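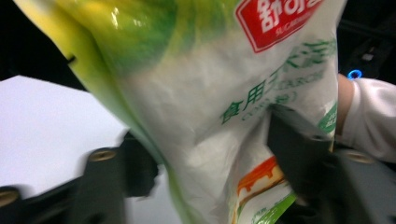
*A white food bag with a band of yellow and green, and the red label near the top.*

# The Water Portfolio

By the time the last of the supporters had gone home on Saturday, Saqib Shaikh had been promised three different jobs, and he had thanked everybody for all of them.

The first promise came from the chairman of the Drirano Alliance, a big, soft-voiced man who held your elbow while he talked to you, and it was the Water portfolio. The second came from the chairman's brother-in-law, who said Water was already spoken for (he was very sorry, he thought somebody had mentioned it) but that Roads was a fine thing for a man of Saqib's age. The third was shouted from a car window as it pulled out of the yard, and Saqib was fairly sure it was either Fisheries or Finances.

"Which would you like it to be?" asked Xuân Nghiêm, stacking chairs.

She had run his campaign office in Bekina through two elections, one of which he had won by 177 votes and still talked about at weddings. This time he had been standing for governor, and then that morning, on a borrowed stage with a microphone that whistled, he had stopped standing for governor and asked his people to vote for the other fellow. They had clapped, bless them, though an old woman near the front had clapped very slowly and looked at him the whole time.

"Finances," said Saqib. "I'd be terrible at Fisheries. I don't even like boats."

"You were going to bring water to Jivden," said Xuân Nghiêm.

He sat down on one of the chairs she was trying to stack. It was August and the hall had kept the whole day's heat inside it, and there were leaflets all over the floor with his own face on them, smiling up at him with great confidence. GOVERNOR SHAIKH, they said, A TAP ON EVERY STREET. They had printed 400 and handed out perhaps half before the chairman telephoned.

"I can still bring water to Jivden," he said. "That was the whole point of the thing. You take the smaller chair so that you're in the room."

"You don't have the chair. Roads has the chair. Or fish."

He laughed in spite of himself, and then he didn't feel like laughing any longer, and he picked up a leaflet and folded it into a square and then a smaller square. His father had driven the old Bukhari bus out to Jivden for most of his working life, and had carried cans of water in the back for anyone who asked, and never charged for them, and complained about it every single evening over supper. Saqib had told that story on so many stages that he had begun to hear where the applause came. He hadn't told it that morning. There hadn't seemed to be a place for it.

"Did you see Mrs. Bukhari clapping?" he asked.

"I think everyone saw her clapping."

"I ought to go and talk to her."

"It's past nine," said Xuân Nghiêm, "and she'll be up, and she'll make you eat something, and she'll say what she thinks of you. I'd go now if I were you."

He put the folded leaflet in his shirt pocket, and got up, and carried his chair over to the stack for her, and then the one beside it. On the table by the door his phone began to buzz and turn itself slowly around. It was the chairman. Saqib watched it go for a while, thinking of what he might say about Water, and how politely he might say it, and whether a man could ask for the same thing twice in one day.

"Are you going to answer that?" she said.

"When I've been to Jivden," he said, and went out to look for his car keys, and came back a minute later because they were in her bag.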